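Collecting Demonstrations for Instrument Sorting with Two Arms
Project report, Robotics Lab course
Group members: Ilse Boersma, Fitzgerald Nakamura, Rania Semaan
Supervisor: Sawsan Haddadin

1. Goal

Our project was to build a set of demonstrations that could train a policy to take surgical instruments out of a mesh basket and lay them on a cloth. We did not plan to write a new learning method. The course already provides a training script, and last year's groups reported that most of their trouble came from the data. We decided to spend our time there.

2. Setup

We used the two-arm station in the lab. Both arms are mounted at the front of the table and reach in over a green cloth, and each one has a gripper. The operator moves a pair of leader arms by hand and the station arms follow. Joint positions and camera images are saved together by a recording tool called Sumier, which was written by an earlier group. We changed it in one place so that a bad take can be thrown away with a foot pedal.

3. Procedure

At the start of each episode the basket was put at the back of the cloth with the instruments inside it. The operator picked up one instrument, passed it to the other gripper if needed, and set it down on the cloth. An episode ended when both arms were back in their rest pose.

All three of us operated. Mercy Rweyemamu, who runs the lab, showed us how to approach a ring handle from the side so the fingers do not catch on the mesh. Before that our takes were slow and full of small corrections.

We recorded in July, mostly in the mornings. Each session had 36 episodes, and after that we changed operators. Longer sessions gave worse takes - people got tired and started to rush the placing step.

4. Results

We kept 441 episodes after review. An episode was removed if an instrument was dropped, if the basket was dragged, or if the operator stopped for a long time in the middle of a motion. Two of us had to agree before anything was deleted.

Overlapping instruments were the hardest case. When scissors lay across forceps, the gripper often lifted both. We first removed these takes, then put back the ones where the operator shook the second instrument loose and carried on, so that the set would include some recoveries.

5. Problems and next steps

Our operators did not use the same strategy. Fitzgerald passed nearly every instrument between the arms, while Ilse avoided it when she could. We should have written down one rule before the first session. The next group should also vary the basket position, which we kept the same throughout.
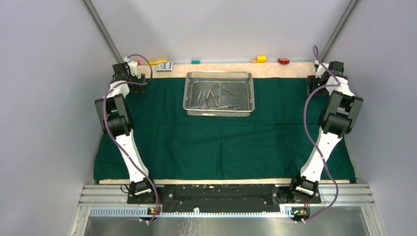

Figure 1. The two-arm station with the instrument basket at the back of the cloth.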